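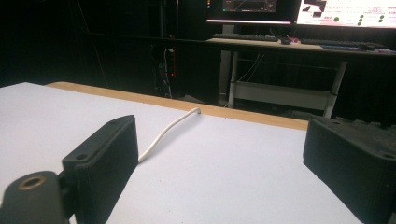
Melina Stefanou wrote in to say that printing thread sizes in furniture manuals would be wasted ink, as most people who lose a bolt either do without it or throw the piece out, and the few who would go looking for a replacement already own a thread gauge. She may be right about most people. I think she is wrong about the few, and I think the number who do without is partly a product of the missing information.

The position I am defending is a small one. Any piece of furniture sold for assembly at home should come with a parts list that gives the full designation of every fastener: diameter, pitch or threads per inch, length, head type, drive and size of drive. The same designation should be marked somewhere on the finished piece, on the underside or the back, where it will still be found after the paper has gone. I would apply this to cribs, beds, tables, chairs and shelving before anything else, since those carry loads.

The usual parts list does something different. It shows a line drawing of a bolt, a letter, a quantity and a part number belonging to the manufacturer. The Hevolell bed in my spare room has a bolt called H, of which there should be 21. Nothing in the manual says how long H is, and the drawing is not marked as being to scale. I measured one of the survivors. It is an M6 by 60 with a barrel head and a 4 mm hex socket, and a bag of them costs less than a coffee. The manufacturer's route to the same bolt is a web form that asks for the order number, a photograph of the receipt and the batch code from the carton.

It is worth being exact about why a drawing is insufficient. Two threads dominate the bolts used in home furniture sold in Canada. One is M6, with an outside diameter of 6 mm and a coarse pitch of 1 mm. The other is 1/4-20, with an outside diameter of 6.35 mm and a pitch of 1.27 mm. Side by side on a kitchen counter they look alike. An M6 bolt will enter a 1/4-20 nut and turn, loosely, with very little of the thread engaged. It may feel acceptable under a hex key and it will not hold a bed rail under a moving load. A 1/4-20 bolt offered to an M6 insert will bind early, and a person with a long enough key can force it, at which point the insert is ruined or has been torn out of the wood. Both mistakes are made by careful people who took the old bolt to the store and matched it by eye.

Length causes a separate set of failures. A bolt that is 5 mm too long will bottom out in a blind insert before the joint closes. The user feels firm resistance and reasonably concludes that the joint is tight. A bolt that is 5 mm too short will catch on two or three turns of thread, and the joint will feel sound until it is racked sideways.

Then there are the parts that have no common name. Cam locks are sold in several diameters, 15 mm and 12 mm among them, and the dowel that goes with each has its own length from shoulder to head. A cam of the right diameter with a dowel 2 mm off will turn without drawing the panels together. Confirmat screws, the thick coarse ones driven into the edges of particleboard, are usually 5 or 7 mm, and a hole that has held a 7 mm will not hold a 5. The owner of a sagging bookcase has no way of knowing that these are catalogue items with sizes. The manual has told him that they are K and L.

Uriel Cáceres put the manufacturers' case to me in a letter that was longer than my column, and I will try to give it fairly. Suppliers change. A factory may run one batch with a 4 mm socket and the next with a 5 mm socket, depending on what was available, and a manual that commits to a designation has to be reprinted. A part number, by contrast, can be pointed at whatever is currently in the bin. He adds that a published designation invites owners to buy bolts of unknown grade from anywhere, and that if one shears the manufacturer will hear about it.

The first argument deserves a serious answer. A change of socket is harmless as long as the right key is in the bag, and a manual could give the drive as a range. A change of thread is another matter. If the insert in the wood and the bolt in the bag can both change between batches, then a replacement sent out under the same part number may not fit the piece it was sent for. The manufacturer must already be tracking this somewhere, or else is sending out the wrong bolts. In the first case the information exists and could be printed on the batch label. In the second I don't see that the part number is doing the job claimed for it.

The argument about grade is weaker. Owners are already buying bolts of unknown grade. They buy them by eye, by guess, or in a mixed tub of 400 from an online seller, and they do it with less information than they would have if the manual said M6 x 60, class 8.8. Publishing the requirement allows a store clerk to meet it. Withholding it has not kept anyone out of the hardware aisle.

There is also the matter of how long the official supply lasts. I own a Skandoreo dining table for which parts were discontinued in September, according to the notice on the company's site. The table is in good condition. Its legs are held on by hanger bolts, which have a wood thread at one end and a machine thread at the other, and one of the eight has stripped. The notice suggests contacting the retailer. The retailer, Flomel, suggests contacting Skandoreo. I had the bolt out and measured within a few minutes, having a caliper and a pitch gauge in the drawer, and the new one was in that afternoon. Without those tools I would have had a three-legged table and two companies referring me to each other.

Stefanou's answer is that I have just described the sort of person who does not need the list. I would put it the other way. Everything I did with the caliper could have been replaced by one printed line. The skill involved in fitting the bolt was the same skill needed to assemble the table in the first place, which the company was happy to assume I had. The part that required equipment was recovering a number that somebody in the design office had typed into a drawing.

A fair objection is that a designation means nothing to people who have not learned to read one. "M6 x 60" is three pieces of information, and the pitch is left out because coarse is understood. That is a convention, and conventions have to be learned. But people cope with tire sizes, which are worse, and with light bulb bases, which are no better. They cope by copying the characters off the old item and handing them to a clerk. Reading comprehension is needed only by the clerk.

On cost, the numbers I can offer are my own. I typed out a complete fastener table for the Hevolell bed in the format I am proposing, with one row for each type and columns for thread, length, head, drive and quantity. It came to 67 words, counting each designation as a word, and it fit in the blank space beside the warning about not standing on the slats. Translation is not needed, as the designations read the same in French as in English. The mark on the furniture itself could be a shortened version, thread and length only, on the sticker that already carries the batch code.

I would accept something less than the full table. If a manufacturer will not commit to grade or drive, thread and length alone would settle most of the cases I hear about. A line drawing at true scale, with a printed ruler beside it so that the reader can check the page was not shrunk, would settle some of the rest. Some manuals already do this. The older Ajayi shelving came with a full-scale drawing of each screw, and a reader of this column used one to match a replacement for a unit that had been through four house moves. It did not give the pitch, and she tried two boxes before she found the right one. Still, two boxes is a tolerable search.

What I would not accept as a substitute is a bag of spare fasteners. Several companies now include one, and it is a decent gesture. The spares go into a drawer with every other small bag, unlabelled, and five years on they are a handful of bolts that might belong to the crib or to the desk. A label on that bag reading "M6 x 60, bed frame" would be worth more than a second spare.

Whether this ought to be law I am less sure. A rule would need a definition of furniture, a list of exempt hardware and somebody to enforce it, and I can imagine it arriving in a form that requires a table of thread sizes on a picture frame. I would rather see the large retailers ask for it in their purchasing terms, as they already do with carton markings and warning text. They are the ones who take the returns. A bed that comes back for want of one bolt has to be handled, stored and written down, and the bolt was never hard to get.

Cáceres has offered to send me a parts list from a recent project, with the designations restored, so that I can see how much room they take. I have asked him to leave the letters in as well. They are useful during assembly, and I have no quarrel with calling a bolt H as long as the next column says what it is.

May 16, 2025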